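Re: [porlow-fixit] what do you keep in your kit?
Tue 9 January

Someone on the list wrote:
> My Cimamo case has more empty pockets than tools by now. Do you all put
> things back in the molded slots, or just toss everything in a drawer?
> And is cheap tape OK for lamp cords?

Back in the slots, always! I gave up on the drawer in November after spending half a Saturday hunting for my utility knife (the yellow one). These days the knife and the tape come out first and go away last.
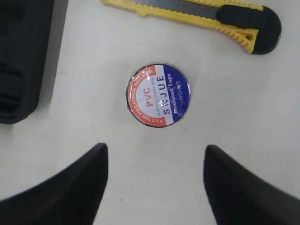
On tape, I'd stay away from it as a fix for a cut cord – replace the cord. For bundling wires I'm happy with plain PVC. The label on mine says it's for electrical insulation and gives a temperature range up to 80°C, plenty for my garage.

As for empty pockets, I wouldn't rush to fill them. I paid 33 dollars for a Veritz set once and used 2 things out of it.
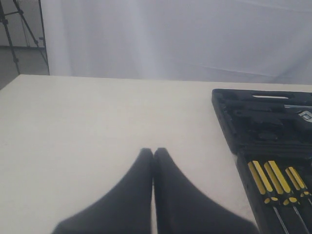

Dana
list moderator, Porlow Fix-It

One more thing, about the case itself. I like a black one on a light table, so whatever I forgot to put away shows up right away – well, most of the time. Wipe the ridges out with an old toothbrush now and then, they collect all kinds of crud.
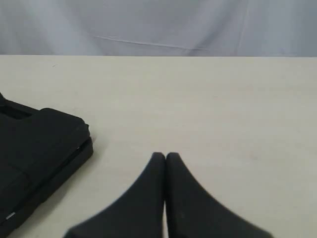

If you still want to get rid of yours, post it here before you haul it to the thrift store. I'd take the case even without the tools.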